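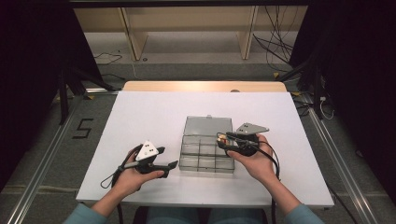

Section 6. Slipped grips and the drift fault

The drift fault is the reason this section exists, and if you have come straight here from the front page, so did most people before you. During a recording, the position logged for one gripper wanders away from where the hand is. The Trorkex console shows a steady green bar the whole time, having a generous idea of what steady means. The first bad batch at Illberg was a sorting task much like the one with the clear compartment box, a gripper in each hand and a small object held over the right-hand compartments. On playback, the right gripper put everything down neatly inside the table. We lost 39 recordings before Tainá Bragança watched one all the way through, and another 16 had to be marked doubtful.

The usual cause is a cable under tension. Both gripper cables run down toward the table edge, and a cable that catches there will tug the body of the tool a little at every reach. The marker plate shifts on its mount and the software believes the plate.

6.1 Before you start

1. Sit down in the position you will work in. Cables that hang nicely while you are standing have told you nothing.

2. Reach to the far side of the board with each hand in turn. If you feel a pull, give that cable more slack.

3. Press each marker plate lightly with a thumb. It should not rock. If it does, stop and go to 6.4.

4. Close both grippers on nothing and read the console. Each should show a gap of zero. Lill firmware sometimes shows a one. Close them again before you get upset.

CAUTION: Do not tape a loose marker plate. Tape holds until February, when the heating is on, and then it holds less. Use the screws.

6.2 Handling a hinged lid

The lid is where the second fault turns up. A thin panel gives the pads very little to hold, and squeezing harder tends to make it slide out sideways with a snap. Dalia Org has a small scar on her chin and strong opinions on the subject.

1. Put on safety glasses. Yes, for a plastic box.

2. Raise the lid until it stands nearly upright. Do not push it past the point where the hinge resists.

3. Bring the pads together on either side of one edge, as squarely as you can manage.

4. If the task calls for both hands, take an upper corner with the second gripper.

5. Ease off the grip before you move either hand away.

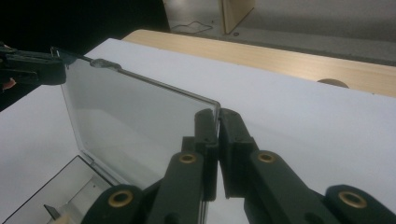

Fig. 6-2. Right gripper closed on the side edge of the lid, left gripper at the upper corner.

Note: check the pads for wear every 1,352 closures, a number that came from the supplier and that we have never had the courage to question. The console keeps the count.

CAUTION: If a lid cracks, end the recording and put both tools down before you touch the pieces. Do not pick up fragments with the grippers, however tempting.

6.3 If the fault appears mid-recording

1. Stop moving. Say "hold" out loud so that it is on the audio track.

2. End the recording from the console. Pulling the cable also ends it, along with the file.

3. Mark the recording DRIFT or SLIP. Please do not mark it "weird". The Dever archive has a whole folder of weird.

4. Repeat 6.1 from step 1, including the sitting down.

6.4 Refitting a marker plate

Unplug the gripper first. Loosen both plate screws, seat the plate flat, and tighten them a little at a time, alternating. Run the calibration in Section 4 afterward, even if the plate looks exactly as it did before.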